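棉花怎么变成T恤？
小小问号栏目 写给8到12岁的你

早上起床，抓起一件T恤往头上一套，出门。三秒钟的事。可是这件衣服走过的路比你长多了，从地里到工厂，再到店里，有的还坐过大船。今天赶时间，我们快快讲一遍。

先说棉花

棉花是种出来的。不是羊身上剪的，那个叫羊毛！每年都有小朋友写信来搞混，没关系。

种子四月下地。要太阳，要很多太阳。先长叶子，然后开花，花刚开的时候是奶白色，第二天就变粉红，再过一天就掉了。花掉了以后留下一个绿色的小包包，叫棉铃。棉铃越长越大，干了，啪，裂开。白白的棉花就鼓出来了。

摸过没有？软软的，里面藏着硬硬的籽。那些籽要先去掉，不然没法纺线。以前的人用手一颗一颗抠，很慢很慢，后来有了轧花机，就快多了。籽也不扔，可以榨油。

纺成线

去了籽的棉花像一团云。拿一小撮，两只手拉一拉，一扯就断对吧。现在一边拉一边搓，拧几圈，再扯扯看。结实了！

这就是纺纱。全世界的纺纱机，不管多大，干的都是这件事：拉长，拧紧。棉花的纤维很短，你看不清它们，可是拧在一起就互相抱住，谁也跑不掉。

在家可以试试：药店买的棉花球一个，慢慢拉，慢慢捻。断了再接。多练几次就会了。

线变成布

这里有两种办法，很多大人也分不清。

第一种叫机织。竖的线拉紧，横的线一上一下穿过去，像编竹篮。衬衫、床单、牛仔裤多半是这样来的，不太能拉长。

第二种叫针织。一根线绕成一个圈，再从圈里拉出下一个圈，一个套一个。奶奶打毛衣就是这样。T恤也是！只不过圈圈特别小，要拿放大镜看。圈圈可以变形，所以T恤一拉就变宽，松手又缩回去。

现在就去拉一下你的袖子。去吧，我们等你。

颜色哪里来

棉花本来是白的，或者有一点点黄。颜色要靠染。把布泡进大染缸，加热，搅，再冲洗好多遍。不冲干净的话，你穿一天，脖子就蓝了。

古时候没有化学染料，蓝色从一种叫蓼蓝的草里来，黄色有栀子，红色有茜草。紫色最贵，以前地中海边上的人从海螺里取，一大堆海螺才染一小块，所以只有很有钱的人才穿的起。

字是怎么印上去的

最常用的办法叫丝网印。一个框，绷上很细很细的网。不要颜色的地方堵住，字的地方留着小孔。框压在衣服上，倒油墨，拿刮板一刮，油墨从小孔漏下去，字就出来了。然后烘干。

一种颜色要一张网。两种颜色两张网，对不准就会歪，所以只有一种颜色的字最省事。
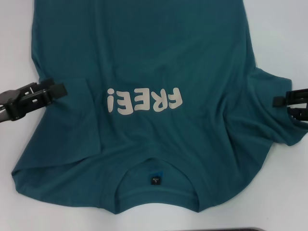 裁剪和缝

布铺平，一层一层叠起来，用很快的刀一起切。一件简单的T恤有前片、后片、两只袖子，还有领口那一圈窄窄的边。

领口为什么要单独做一圈？因为头比脖子大呀。领口要能撑开让头过去，再缩回来。这一圈多半用的是罗纹布，弹性更好。

缝的顺序各家工厂不太一样，常见的是先缝肩膀，再上领子，上袖子，最后把两边从袖子一直缝到底。下摆折一折，踩一道线。好了，一件衣服。

穿旧了怎么办

别急着扔。太小了就给弟弟妹妹。破了可以剪成抹布，纯棉的很吸水，擦桌子好用。还可以剪成长条编绳子，给猫玩。

洗的时候翻过来洗，字不容易掉。别晒太久，太阳会把颜色晒淡，你看窗边的旧书就知道了。

读者来信

Alina问：棉花能吃吗？
不能！棉花糖是糖做的，跟棉花没有关系，只是长的像。

Spyros问：为什么新衣服洗了会变小？
做布的时候线被拉得紧紧的。第一次碰到热水，它们松了一口气，就缩回去了。用冷水会好一点。

小词典

棉铃：包着棉花的果实
纺纱：把纤维拉长拧成线
针织：用线圈套线圈做布
罗纹：一条一条凸起来的弹性布

下一期讲纽扣，想问什么快点寄过来。

2022年7月25日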